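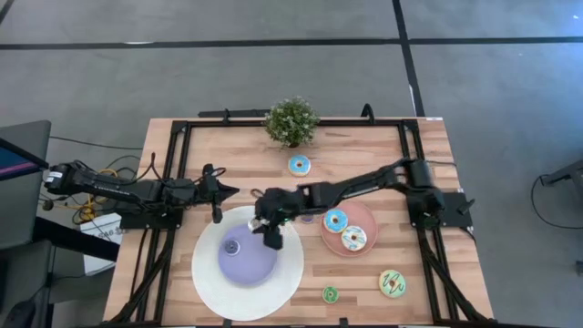

La ventanilla

A las cuatro de la mañana ya había gente delante de la caja Burance. Yo llegué a las cuatro y media, con un termo y una silla plegable de playa, y me dieron el 137. El papel estaba escrito a mano por un muchacho que no trabajaba en la caja. Escribía los números porque alguien debía hacerlo, me dijo, y él había llegado primero.

En diciembre, en Jirkeck, no amanece hasta pasadas las ocho. Las personas de la fila hablábamos bajo, como se habla en los hospitales. Delante de mí estaba una mujer con abrigo verde que vendía pan en el mercado. Detrás se puso un hombre mayor, con sombrero, que no quiso decir su oficio.

— ¿Usted cuánto tiene dentro? — me preguntó el hombre.

— Poco — contesté.

Era mentira, o era verdad, depende. Tenía lo que había juntado en once años de coser cortinas. Para un banco esto es poco. Para mí era una cocina nueva, los dientes de mi madre y un verano en algún sitio con agua.

La noticia había salido la tarde anterior. La caja Burance había prestado mucho dinero para hipotecas, y una parte de esas hipotecas tenía papeles falsos: nóminas de empresas que no existían, firmas de jefes que no eran jefes. La dirección lo sabía desde la primavera. Por la radio, un señor de voz muy tranquila explicó que la entidad era sólida y que no había ningún motivo para retirar los ahorros. Mi vecina del tercero apagó la radio y se puso los zapatos.

Yo no me puse los zapatos enseguida. Debo decirlo, porque es lo único que en aquel momento supe y los demás de la fila no sabían: yo había firmado uno de esos papeles.

Fue dos años antes. Mi cuñado quería comprar un piso en la calle del puerto y su sueldo no llegaba. El corredor, un hombre amable que trabajaba para una oficina llamada Helmy, nos ofreció café y nos dijo que faltaba solamente un detalle. El detalle era una carta. En la carta, yo declaraba que mi cuñado trabajaba en mi taller de cortinas y que yo le pagaba 600 cada semana. En mi taller había una máquina, una mesa y yo. El corredor me prestó su pluma. Era una pluma pesada, muy buena, y recuerdo que pensé que con una pluma así uno firma mejor.

No me dieron dinero. Me dieron una caja de bombones, y me los comí.

— Están diciendo que solo pagan hasta el 120 — dijo la mujer del pan.

— ¿Quién lo dice?

— Los de adelante.

Los de adelante siempre saben cosas. El rumor pasó por nosotros y siguió hacia atrás, y al rato volvió cambiado: ahora pagaban a todos, pero la mitad. El hombre del sombrero se rió sin ganas. Había vivido otra fila igual, contó, en otro país y con otra moneda, y allí también repartieron números.

— ¿Y cobró?

— Cobré. Con lo que cobré compré una bicicleta. Al principio de la fila habría comprado una casa.

Le ofrecí café del termo. Bebió de la tapa, con mucho cuidado, y la limpió con su pañuelo antes de devolverla.

A las ocho y cuarto encendieron la luz dentro de la caja. Vimos a los empleados quitarse los abrigos. Una empleada joven puso derecho el calendario de la pared, lo miró, lo puso derecho otra vez. A las nueve abrieron la puerta y un hombre de traje salió a leernos una hoja. El grupo Varnetti, leyó, había concedido a la caja una línea de crédito para atender todas las necesidades de sus clientes. Después leyó el tipo de interés, no sé por qué, quizá porque estaba escrito en la hoja. Era un interés muy alto. Hasta la mujer del pan, que compra la harina a plazos, hizo un ruido con la boca.

— A ese precio yo tampoco duermo — dijo.

Entraban de cinco en cinco. La gente salía con el bolso apretado contra el pecho, o con la mano dentro del abrigo, y caminaba un poco torcida. Ninguno miraba a la fila. A mediodía íbamos por el número 90 y empezó a caer una nieve fina. El muchacho de los papeles seguía escribiendo. El último que le oí cantar fue el 169, y luego cambió de bolígrafo.

Durante esas horas pensé en la carta. Intenté hacer la cuenta como la hacen en los periódicos: tantas hipotecas, tantas cartas, tanta gente con frío. Mi cuñado pagaba su cuota todos los meses, eso era cierto. Pagaba tarde, pero pagaba. Quizá mi carta era de las buenas, si puede haber una carta falsa que sea buena. Se lo habría preguntado al hombre del sombrero, que parecía haber pensado mucho sobre el dinero, pero tuve miedo de que me contestara.

— ¿Sabe qué les haría yo? — dijo la mujer del pan —. A los que firmaron todas esas mentiras. Los pondría aquí, de pie, con nosotros. Desde las cuatro.

— Sí — dije yo.

— Sin café.

Guardé el termo en la bolsa.

Mi turno llegó a las tres menos diez. Me tocó la empleada del calendario. Tenía los labios secos y una lista de frases que debía decir, y las dijo todas: que mis ahorros estaban garantizados, que si retiraba el total perdía los intereses del año, que la caja agradecía mi confianza. Me preguntó cuánto deseaba retirar.

Yo lo había decidido ya, a las cinco de la mañana y también a las once. Todo. Pero ella tenía el formulario delante, y en el formulario había una línea para la firma, y me dio un bolígrafo de plástico atado con una cadenita al mostrador.

— La mitad — dije.

— ¿La mitad?

— Sí. La otra mitad la dejo.

Me miró como si yo le hubiera hablado en mi idioma. Escribió la cifra, giró la hoja hacia mí y señaló el sitio con el dedo. La cadenita era corta y tuve que inclinarme mucho para firmar.

Fuera, la mujer del pan me esperaba para caminar juntas hasta el tranvía. Había sacado todo, hasta las monedas, y le pesaba el bolsillo.

— ¿Se lo dieron? — me preguntó.

— Me lo dieron.

Pasamos al lado de la fila, que llegaba ya hasta la farmacia. Abrí la silla plegable y se la dejé a una señora embarazada. Luego nos fuimos deprisa, por la nieve, un poco torcidas las dos.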